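Subject: Re: [facilities-list] Kitchen faucets, care of the dark bronze finish
From: Iida Juntunen
To: facilities-list

Dear colleagues,

One of the building contacts wrote:

> The guest kitchen at Skallville has the dark bronze faucet on the
> white marble counter. May our cleaning crew use the same descaler
> on it that we use on the chrome ones at Lusari? Also, who orders
> replacement parts?

Please do not use the descaler. It is approved for chrome fixtures only. The bronze finish is a surface treatment, and acid products will lift it, beginning at the joints and edges. The same product will etch marble, so it should not be stored under that sink.

Particular attention should be given to the collar ring where the spout is joined, and to the rim of the handle's end cap. A copper-toned line at the collar is part of the normal look of this finish and must not be scrubbed or polished away. 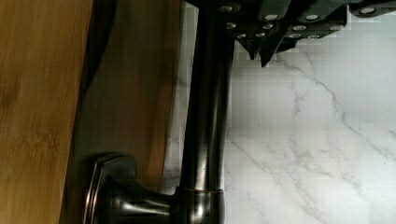

Procedure, effective Sunday

1. Wipe the spout and handle with a soft cloth, warm water and a little dish soap.
2. Rinse with clean water and dry at once, including the underside of the handle.
3. Wipe any splashes from the marble before leaving the room.
4. Do not apply wax, scouring powder or bleach.

Parts and repairs

Replacement parts are ordered through the Riihimäki office. Requests should be entered in Plurier under category 58, with the building and room stated. Please allow 2 weeks for delivery. Contacts are asked not to buy parts locally, as shades of bronze differ between makers.

Regards,
Iida Juntunen
Building Services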